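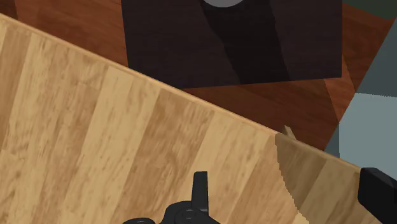 3 Feb 2020. Rules for the simulated wrist view, second draft. I write them down now because in September each of us had his own habit and we could not compare our runs. Asteck uses the sim episodes for training and Harries uses them for checking, so the same scene must mean the same thing for both. Take the render I have open while writing. The shadow on the light board has a saw-toothed border on its left side, like a staircase. For training I can live with it. For checking I cannot, as the edge finder looks for strong straight lines and may take these steps for something real. So the first rule is about shadows.

Rule 1. The shadow setting is part of the scene file and is not changed by hand. Whoever changes it gives the scene a new number. Scene 104 and scene 104 with better shadows are two scenes.

Rule 2. Both fingers stay in the view at the start pose, at least in part. If one finger is lost, the camera mount in the model has moved and the episode is not saved. I had 18 such episodes in the old set and it took me a whole morning to find them, with the Fetik viewer that opens only one at a time.

Rule 3. Small pieces that stick out over a rim must be explained in the scene notes or removed. There is a small tan tab of this kind above the sloping rim of the board, and I do not know yet if it belongs to the model or if two meshes cross each other. Until I know, no collision results from this scene go into the table.

Rule 4. Speed limits in simulation are the same as on the real arm. Zivilard asked for an exception, to make the collection faster. My answer is no. A policy that learned on a fast arm will ask for a fast arm later, and then the safety controller stops it and we lose the run anyway.

Rule 5. Every run gets a seed, written in the log before the start. Not after – I did it after on run 251 and I am still not sure that I wrote the right one. I marked it as "seed doubtful" and it stays out of the comparison.

Rule 6. Failed grasps are kept. They go in the same folder as the good ones, with the label "fail" and one line of text. Please do not write only "bad".

Still open:
Wood textures. The light board and the reddish-brown surface behind it are easy to separate by color. I would like also a scene where both are nearly the same, but this is not a rule, only a wish.
Who is allowed to give scene numbers. At the moment everybody, and we have already number 16 two times.
Whether the rule about speed covers also the return move to home. I think yes, but the text must say it.

To do: render the same pose with the higher shadow resolution and put it next to the old one. Check the meshes at the rim. Send this draft to Harries when rule 3 has better wording.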